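Achterberg to Offer Handling Kit to Small Packing Rooms in February

Achterberg will open orders for its Todier handling kit in February, according to product manager Soledad Holloway, who spoke with us at the company's Dralham office. The kit consists of a two-finger gripper, a wrist camera and the software that links them.

Holloway said the kit is intended for packers who handle fragile goods in modest volumes. "Our customers asked for a gripper they could fit themselves," she said. "Installation requires two people and one morning."

Eggs were chosen as the reference task for the trial units.

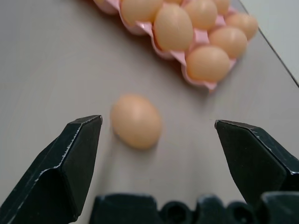
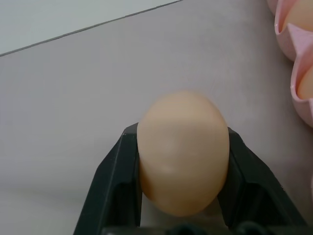 Grip force is set in the software and may be changed by the operator at any time. "We advise new users to begin at the lowest setting," Holloway said. "The fingers are a wearing part - they are sold separately and can be replaced with a hand tool."

Barrett Boateng, who manages the trial program, said the company had received 194 written comments from trial sites. Many concerned the manual, now being revised. "The section on calibration was too long," he said.

The kit weighs around 700 grams without its cable. Pricing has not been announced.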